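We use cookies to remember your reading preferences. By continuing you accept our cookie policy. Accept | Manage settings

Keep the Canned Goods Shelf

The Koltau market is being refitted, and the plan on the wall by the entrance shows the canned goods aisle cut down to one short shelf near the back. The space goes to chilled ready meals. I think this is a mistake, and I would like to say why before the work starts in September.

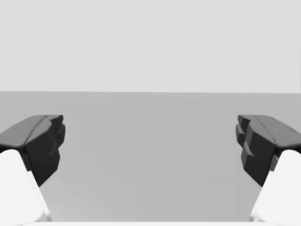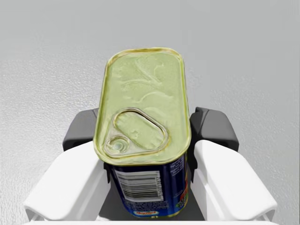

Canned food has a bad name that it mostly doesn't deserve. People call it old-fashioned, or they say it is what you eat when you have run out of everything else. I eat it two or three times a week and have not run out of anything. A metal can with rounded corners and a ring pull on the lid is about as simple as a package gets. It stacks, it stands in a cupboard without a cord, and it doesn't care if the power goes off.

The power does go off here. Last winter the line from Votley was down for 2 days. Everything in my freezer had to be cooked or thrown out, and I wasn't the only one on the street carrying bags to the bin. The chilled case at the market was emptied too. The cans stayed where they were and people bought them.

Then there is the price. A ready meal at Koltau costs more than a can of fish and a bag of rice, and it feeds one person once. The fish and rice will do for 2 people, with rice left over for the morning. I know that not everybody wants to cook after work. But boiling rice is not much work, and the fish needs none.

I have heard the argument that canned food doesn't sell. Koltau is a town of 2,120 people, and a good share of us are over sixty. We don't fill a cart with cans every week because we don't need to. We buy six or eight when they are on offer and come back next month. A shelf like that looks slow if you only look at what leaves it each day. It is still the shelf people depend on when the road is bad.

Salt is a fair complaint. Some canned soups and meats have too much of it, and I would be glad to see more of the low-salt kind. Beans can be rinsed. Fish in water is there for anyone who doesn't want the oil. None of that calls for taking the shelf away, and plenty of the ready meals are salty as well – read the back of the box.

The old Leclerc store on Kutach Road did this better. It kept cans on both sides of the aisle, with the heavy ones low down so that nobody had to lift them from above their head. It closed for other reasons, mainly the roof. When it went, the market was the only place left to buy food without driving to Votley, and I think that puts a duty on it that a store in a bigger town doesn't have.

I am not asking for the chilled case to be dropped. Put it in – some people will be pleased with it. Take the space from the seasonal table, which held garden lanterns until the first snow. Leave the cans at the front, with the prices where we can read them. The plan is still only a plan, and there is a comment box under it.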